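Open Afternoon at the Trodton Workshop

We opened the workshop on a Monday in August so that people could see what the Zinow group has been doing with two-arm handling. Doors were at 2 and we closed when the last visitors had run out of questions. The task all afternoon was the toiletry pouch – pick up a toothbrush, get it together with a soft plastic pouch, and do it on an ordinary table with ordinary daylight coming in. Pictures from the day follow, all from the cameras on the arms.
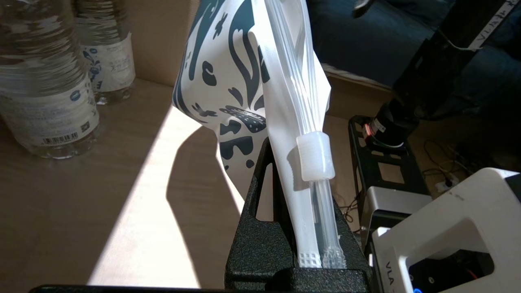 Soft packaging was the reason most people came. A rigid box stays the shape it was when you let go of it, and a bag does not. We picked a pouch with a dark leaf-and-swirl print on white plastic, and it creases wherever the fingers close on it. The arms are marked VLA, for vision-language-action, and several visitors asked what that stood for before they asked anything else.

Each round was set to stop after 90 seconds. We ran 15 of them, with a short break halfway to let people move up to the front.

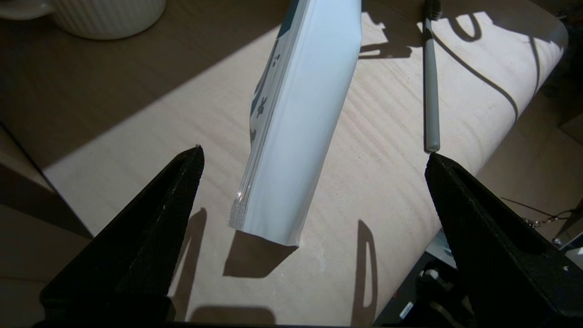
Sherif Badawi asked why we had not put up blinds, and said that in his own shop moving sunlight had caused more trouble than any part ever did. We left the windows alone on purpose. The daylight changes through the afternoon, and we would like to know how the arms cope with that before we move to a bigger room.

The instructions are given in plain words. Visitors were invited to suggest their own wording, and 11 of the suggestions went on the list for later sessions.

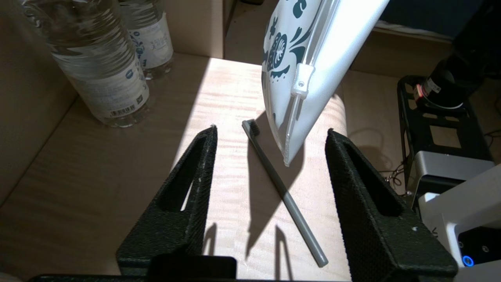
Some of the wording was better than ours. "Put the brush away" is how a person would say it, and we had been using a much longer sentence.

The talk in the second half was given by Endia, who covered finger shape and surface finish. The slides will go up on this page once they have been checked.
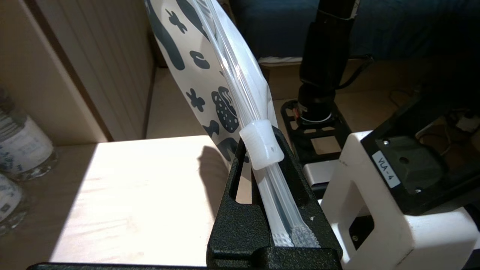

Questions after the talk were mostly about cost and spare parts. We have a parts list and will send it to anyone who left an address on the sign-in sheet.

Thanks to Ó Flaithearta for the chairs and the coffee. The next open afternoon will be in the same room, with a new task.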